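Home | Topics | Ask | Unanswered | Log in

Canteen robot clearing trays - what happens to the people on the hatch?
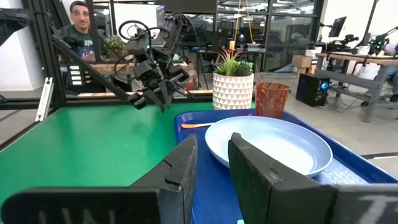
I do the trays at Cabello, 64 covers at lunch, and since August we've been getting a two-armed system to take plates and cups off them. My manager says my job will "evolve". Has anyone been evolved yet, and did it hurt?
posted by hatchside

Kundero, packing and canteen, 15 months in. My hours stayed the same. I used to scrape plates, now I scrape plates and also fetch the fork it has pushed under one. The wrists are better, I'll give it that. What went was the chatting, as you end up watching the thing instead of whoever's next to you. Get your new duties in writing and ask what grade they are - mine went up one, but only after I asked twice.
posted by Kuvance

depends on the company tbh
posted by tray_bien

Ask who stays late when it stops. At ours that was me, 21 minutes unpaid the first time. It's paid now. The robot, I notice, has never been asked to stay late.
posted by lidless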